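Section 5. Running the Garment Cell for Visitors

5.1 Scope

These instructions cover the Wotum garment cell when it is shown to guests at an open day or customer visit. They add to the normal operating instructions in Section 4 and do not replace them. The operator must have completed the Nonda controller course.

5.2 Before guests arrive

1. Set the mode key to DEMO. In this mode arm speed is capped and the cell will not accept jobs from the line scheduler.

2. Load program 1139. Check that the display reads "1139 SINGLE ITEM". Program 2820 (two-item sort) is not approved for visits.

3. Wipe the white work surface with a dry cloth. Do not use spray cleaner. Residue changes how knit fabric slides and can lead to missed picks.

4. Inspect both gripper fingers. Light scuffs along the upper edges are acceptable. Replace a finger if the tip is chipped or if a thread catches when drawn across it.

5. Place the barrier posts on the floor marks. Guests stay outside the barrier at all times, including during breaks.

NOTE: Use knit items from the demo bin. Stiff or coated fabrics need the wide fingers (see 3.7).

CAUTION: Remove pins, tags and loose buttons before placing a garment in the cell.

5.3 Running the demonstration

1. Drop one garment on the work surface. Do not lay it flat. The pick routine is meant to be shown on cloth in a random pile.

2. Step behind the barrier and press CYCLE START. The arm moves to the home point, then searches for a pick point.

3. Turn the guest monitor to WRIST VIEW. Guests can follow the approach and the pinch on this view far better than from the floor.

4. Pause the cycle at the pinch with the HOLD button if guests have questions. Hold time is limited to 184 seconds, after which the gripper opens and the arm returns home.

5. Press RESUME. Let the cycle finish before you change the garment.

NOTE: A pinch on or near a seam is normal. The extra thickness gives the fingers more to close on – but a seam pick can also bring up several layers at once. If the garment lifts as one lump, let the program put it down and try again.

5.4 If the pick fails

The program tries again up to 5 times, then stops with a yellow lamp. Press HOLD, open the guard door, shake out the garment and drop it again. Close the door and press CYCLE START. There is no need to reload the program.

CAUTION: Never pull cloth from closed fingers. Use GRIPPER OPEN on the pendant first. Pulling can shift finger alignment, which must then be reset by Drukbridge service.

5.5 Wrist view check

Compare the guest monitor with the reference view at the end of this section. Both fingertips must be visible, with the pinched cloth between them. If either tip is missing from the view, adjust the camera bracket as described in 3.4 – with the arm powered down.
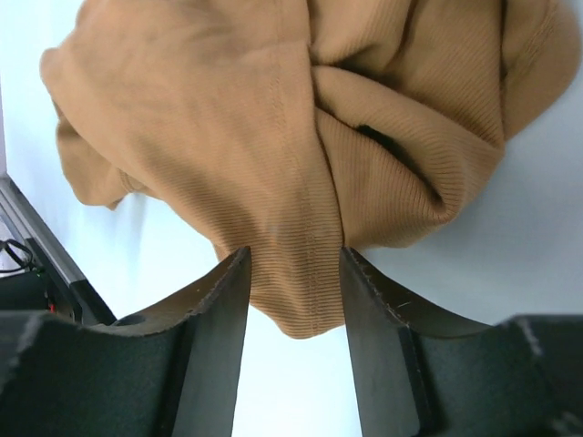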